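Häufige Fragen zu Spielküchen und Zubehör

Wir werden oft gefragt, was man für eine Spielküche wirklich kaufen muss. Die Antworten fallen vermutlich knapper aus, als die Hersteller es gern hätten.

Braucht mein Kind überhaupt eine Spielküche?

Nein. Ein umgedrehter Karton mit aufgemalten Herdplatten tut es für den Anfang auch. Wer trotzdem kaufen will, soll das tun, aber bitte nicht mit dem Argument, das Kind lerne dadurch kochen.

Pretell wirbt mit »ganzheitlicher Förderung«. Stimmt das?

Wir haben nachgefragt, worauf sich das stützt, und einen Prospekt bekommen. Eine Untersuchung war nicht dabei. Rollenspiel gilt allgemein als sinnvoll, das gilt dann aber genauso für den Karton.

Wie viele Lebensmittel sollte ein Set enthalten?

Das große Pondow-Set hat 700 Gramm Gesamtgewicht, und damit wird auf der Packung geworben, als ginge es um Hackfleisch. Die Stückzahl steht klein auf der Rückseite: 19, Besteck und Schüssel mitgezählt. Für zwei Kinder reicht das gut.

Schüssel, Obst und Gemüse, ein Messer: mehr muss für den Anfang nicht sein.
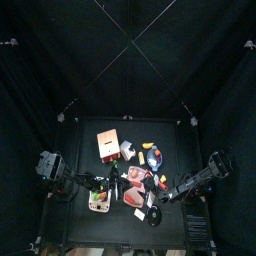
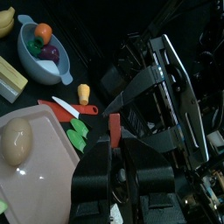
Sind Klettverbindungen zum »Schneiden« haltbar?

Kommt darauf an, wen man fragt. Der Händler sagt ja. Bei uns löste sich der geklebte Klett nach einem Winter an mehreren Teilen, der genähte an den Stoffsachen hielt. Bei geklebten Verbindungen würde ich keinen Aufpreis zahlen.

Holz oder Kunststoff?

Holz sieht im Regal besser aus und macht beim Herunterfallen mehr Lärm. Kunststoff lässt sich leichter abwaschen. Dass Holz grundsätzlich gesünder sei, halte ich für ein Gerücht, entscheidend ist der Lack, und über den schweigen sich viele Anbieter aus. Im Zweifel anschreiben und auf einer konkreten Antwort bestehen.

Was bedeutet die Nummer 1028 auf den Lavoie-Packungen?

Eine Artikelnummer. Sie wird in Foren gern als Prüfnummer gehandelt, das ist falsch. Achten Sie auf das CE-Zeichen und den Altershinweis. Auch das CE-Zeichen bringt der Hersteller in der Regel selbst an, es ist also kein Gütesiegel.

Lohnt sich gebraucht?

Meistens ja. Auf dem Flohmarkt in Niltirport gehen gemischte Kisten im Dezember für 20 Euro weg, im Frühjahr für weniger. Teile mit Rissen oder abblätternder Farbe aussortieren, ebenso alles, was komplett in einen Kindermund passt.

Darf das Zubehör in die Spülmaschine?

Laut Packung oft ja, aber Aufkleber und Klett überleben das selten. Lauwarmes Wasser und etwas Spülmittel genügen.

Bekommen Sie Geld für Empfehlungen?

Nein. Deshalb stehen hier auch so wenige.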